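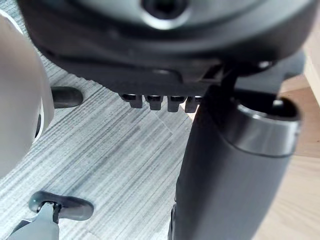
Petronella Nkuna asked last time why we spend a whole session on sitting when the course is called The History of Office Work. Fair question, and I love it! Clerks sat before they typed, before they phoned, before they filed. Follow the sitting and you follow the work.

Start with the counting house. High stools, sloped desks, ink. A clerk at Cordero copied letters for 14 hours in the busy season, and the ledgers show it: the handwriting falls apart after dark.
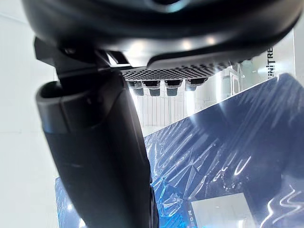 Then came the typing pool, and everything sped up. Trudcombe had 25 typists in one room by the end of its first year, all facing the same way, with the supervisor behind them — look at the floor plan in your packet, it's wonderful. In one April they turned out 2,534 letters. The target was 2,000.

Key terms: copy clerk, pool, piece rate, open plan.

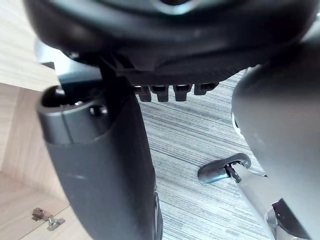 Dark rounded housing with a row of four small tabs.

Open plan is where the arguments get really good. Ntombi Motaung's essay on the Sokside offices (reading 3) says the walls came down to save rent and the talk about teamwork was added later. Do you buy it? Bring one piece of evidence either way.
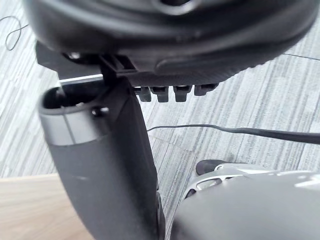 Four small black tabs under the curved lower rim.

For next time: read the Jidance memos, first half only. Watch who gets called by first name.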